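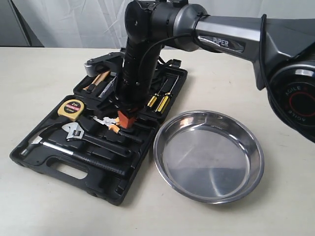

An open toolbox and a steel pan on the table.

The allotment association at Dornthorpe has revised its rules on water, and members who rent a plot should read them before the taps are turned on in March. I have held a plot on the lower side for 14 years and set out my own understanding of the changes.

Hosepipes may be used before nine in the morning and after six in the evening. At other times, watering is to be done by can. The site used 1249 cubic metres last year, and the bill was divided equally among 158 plots, including several which were not cultivated at all. Under the new rules, holders of half plots will pay half the charge. I consider this fair, and I said so in my written reply.

The position on water butts is less clear. Each plot may have two, provided that they are covered and stand at least a metre from the path.
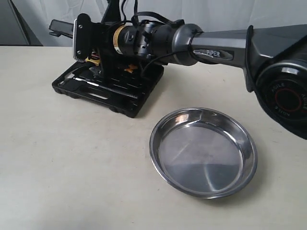
The rules do not say whether a tank fed from a shed roof counts towards that number. I have written to the office in Trasberg for a ruling and have yet to receive an answer. Until one arrives, I intend to leave my own tank where it is.

Members have 28 days in which to send comments. Letters should give the plot number and may be left in the box beside the main gate.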